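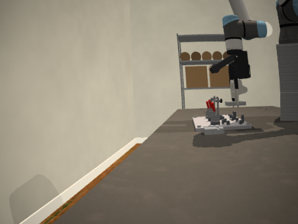
A long table against pale walls, with a cream-white baseboard.

Liam Cropper has rented out rooms in Skuvthorpe for 58 months and still does the painting himself. "People ask for white," he said. "Then they complain about the glare."

He now uses a soft gray-beige from Castent on nearly every wall – two coats, no primer on old plaster.

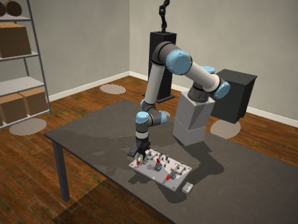

Floors are where Cropper spends his money. His last job cost $2,708, most of it sanding. He likes wooden planks with pale gray walls, a pairing he calls "hard to get wrong." Carpet he gave up on last August. "I pulled it all out," he said. "I don't miss it."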